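Right, thread time. I've had a few messages asking how the rowing is going, so I'm putting it all in one place before I forget the lot.

I joined the gym in Flillgate last September, mostly for the pool. Swam twice. Then one of the trainers sat me on a rower while the lanes were full and that was me done for, I've barely had wet hair since!

First go I lasted 4 minutes and had to hold on to the wall on my way to the changing room. I was pulling with my arms the whole time. Legs first, everyone. LEGS. I must have been told that every session till Christmas.

What got me going was the Plallham 26, the spring challenge they run between the two gyms. You sign up and do 26 sessions on the rower, any length you like, and they get ticked off on a card at the desk. I do love a card.

I nearly packed it in at session nine. Sore back, sulking, work was mad. My trainer dropped the damper right down and had me do slow strokes with my feet out of the straps. Felt daft. Back stopped hurting within a fortnight though, so I've kept it as my warm-up.
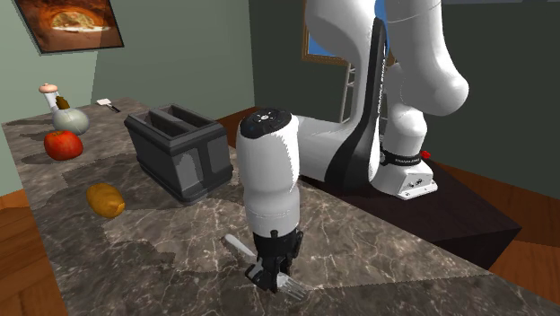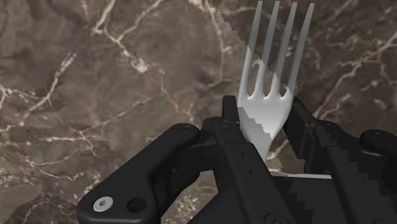
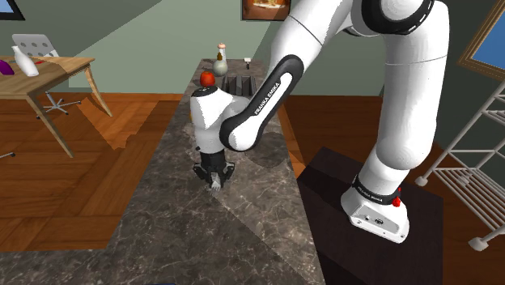 Fork and robot arm, kitchen render

Food, because people always ask. I haven't gone on a diet. I have a proper breakfast now, eggs or porridge, and I don't row on an empty stomach after that one wobbly morning. Dinner is whatever's going. Pudding if there's pudding.

Kit: the Grolik gloves everybody at Plallham wears did nothing for me, my hands just slid about in them. Bare hands and a bit of tape on the blisters. The Mudaliar leggings are worth it — high waist, don't roll down when you lean forward, and they've got a pocket that fits a locker key.

Now the number. My test is as far as I can get in eight minutes, and last night I got 1,978 metres. I KNOW. I was so close to the two thousand I could have cried, and I think I did shout something at the screen. Sorry to the lady on the bike.

I went off too fast, obviously. First 2 minutes I felt like an Olympian and by the sixth I was hanging on for dear life — same mistake as last time, and the time before.

Plan from here is two easy rows a week, one with short bursts, and some squats that I will moan about. Retest when my legs have forgiven me.

If you're near Flillgate and fancy a go, the early evening slot is nice and quiet. Bring water and a towel, and ask someone to check your foot straps!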